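The Yellow Can

Ratih Lumbantobing had moved into the flat on Clermont Street in February with two suitcases, a kettle and a boxful of foam floor squares that her sister had pressed on her at the station, saying that every home needed something soft underfoot. They were light blue, the sort that fit together like a jigsaw, and for weeks they stayed in their box behind the door while Ratih told herself she would get round to them.

It was Danang Govindasamy from downstairs who got her started. He had come up to borrow a screwdriver and stayed, as he usually did, for the length of a pot of tea and most of a packet of biscuits, and somewhere in the middle of a long story about his uncle's bakery in Drisbridge he looked down at the bare boards and asked whether she didn't find it cold.

"I do find it cold," said Ratih. "I've got something for it, only I haven't put it down."

Well, that was enough for Danang. He had the box open before she had rinsed the cups, and the two of them went across the room on their hands and knees, pressing the edges together with the heels of their hands and arguing very pleasantly about whether to begin at the window or the door. They began at the window. Danang said afterwards that the door would have been better, and he went on saying it, on and off, for the rest of the spring.

After that the blue floor became the place where things happened. Ratih had a perfectly good table, but the table was for bills and letters from Obeidat and Sons, who looked after the building and wrote to her far more often than seemed necessary. The floor was for everything else. She sorted buttons there. She read there, lying on her stomach with a cushion under her chin, the way she had when she was nine. And when Danang came up of an evening he brought a drink to share, and they sat cross-legged like children at a party, with the cat from number 60 - a grey, suspicious animal called Fedora - watching them from the sill.

The pink cup was the cup for these occasions. It was only plastic, and she had paid next to nothing for it, but it had a way of holding the light that she was fond of, and it didn't matter in the least if it went over. The cans were Danang's side of things. He was faithful to the yellow ones and would walk past two shops to get them from a third.

"You could have a proper glass," Ratih told him once. "I do own glasses."

"On the floor?" said Danang, quite shocked. "No, no. It's the cup or nothing."

So it was the cup.

A yellow can and a blue floor, one more time:

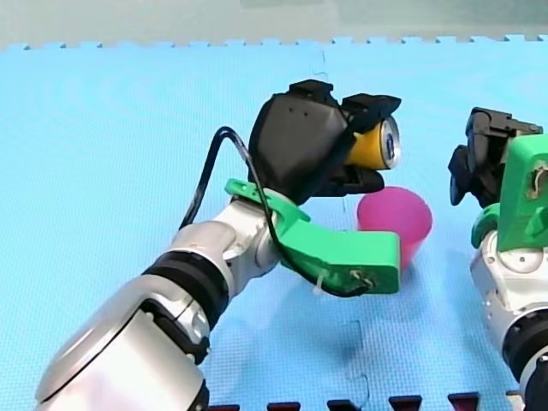
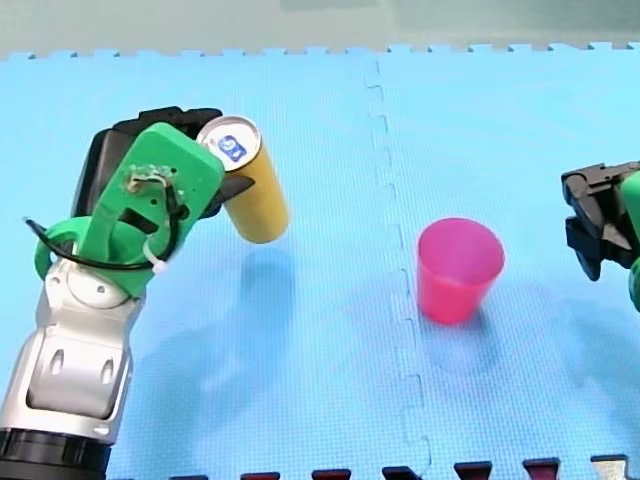
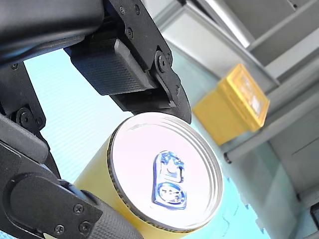
"My uncle is selling the bakery," Danang said, when they had been quiet for a while. "He's asked me whether I'd like to take it on."

Ratih looked across at Fedora, who was washing one paw very thoroughly and was no help at all.

"In Drisbridge," she said.

"In Drisbridge. There's a flat over the top. The ovens are older than I am and the roof wants doing." He rubbed the back of his neck. "I told him I would have to ask somebody first."

She thought of the early mornings, and the flour, and the letters from Obeidat and Sons that would have to be sent on to somewhere new. She thought, too, of how easily the blue squares came apart, once you had got a fingernail into the first join.

"What's the floor like," said Ratih, "in the flat over the top?"

"Bare boards," said Danang. "Terribly cold."

"Then we'll begin at the door this time," she said, and went to see whether she still had the box.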